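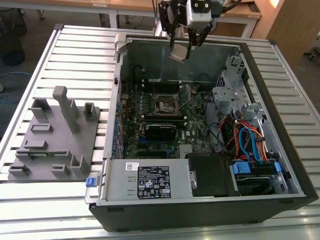 Figure 2. Tower on its side with the side panel removed.

4. Adding or replacing memory

CAUTION: Shut down the computer and unplug the power cord before opening the case. Hold the power button for a few seconds after unplugging.

1. Lay the tower flat with the removable panel facing up.
2. Take out the panel screws and slide the panel toward the rear.
3. Touch bare metal on the chassis before handling any part.
4. Press the clips at the ends of the slot outward. Lift the old module straight up.
5. Line up the notch in the new module with the key in the slot. Press down evenly until the clips close – this can take a firm push.
6. Refit the panel and reconnect the power cord.

Note: Pevley desktop modules have 240 pins. Laptop modules do not fit.

Note: The first start after a memory change can take up to 90 seconds. Do not switch off during this time.

If the Dikon setup screen shows the old memory size, repeat steps 3 to 6. For beep codes, see page 188.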